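Rodum Opens Mornstead Distribution Center for Low-Glare Task Lighting

New site shortens delivery times for office and workshop customers
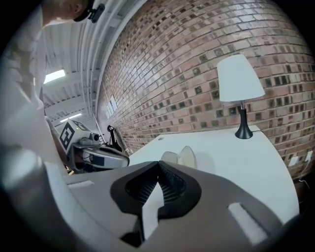
MORNSTEAD – Rodum, a supplier of task lighting for offices, workshops and schools, has opened a distribution center in Mornstead. The site began shipping in April and now handles all orders for the company's Dredivness line of desk and bench lamps.

The center holds stock of 83 product variants, including clamp mounts, weighted bases, replacement drivers and diffuser covers. Orders received before 2 p.m. leave the building the same day. Orders for 2,000 units or more are scheduled separately and ship on a date agreed with the customer.

Until this year, Dredivness lamps were sent from the assembly plant operated by Mészáros, which has produced the line under contract since its launch. Assembly remains at that plant. Finished goods now move to Mornstead by truck 4 times a week, where they are checked, labeled and packed for individual customers.

The change affects spare parts as well as complete lamps. Arm springs, switches and power supplies were previously packed alongside new production, and small orders could wait for the next full shipment. These parts are now stored in a separate area and picked daily. Rodum expects most spare parts orders within the region to arrive in two working days.

Incoming lamps are sampled by batch. Each sample is tested for light output, color temperature, flicker and joint tension. Batches outside the published limits are held and returned to Mészáros with a test record. A copy of the record is kept on file for 6 years and can be supplied to customers on request.

Packaging has also been revised. The foam inserts used for the larger bench lamps have been replaced with molded paper trays, and the outer cartons now come in three sizes. Carton dimensions and pallet patterns are listed in the updated shipping guide, available from the customer service desk.

Existing account numbers, price lists and payment terms stay the same. Customers who return goods should use the Mornstead address printed on the new return form. Returns sent to the old address will be forwarded until the end of the year, but credit may take longer to process.

About Rodum

Rodum supplies fixed and adjustable task lighting to commercial and public sector customers. Its products include the Dredivness line and a range of mounting hardware and replacement parts.

Contact

Rodum Customer Service, Mornstead Distribution Center. Phone lines are open Monday through Friday, 8 a.m. to 5 p.m.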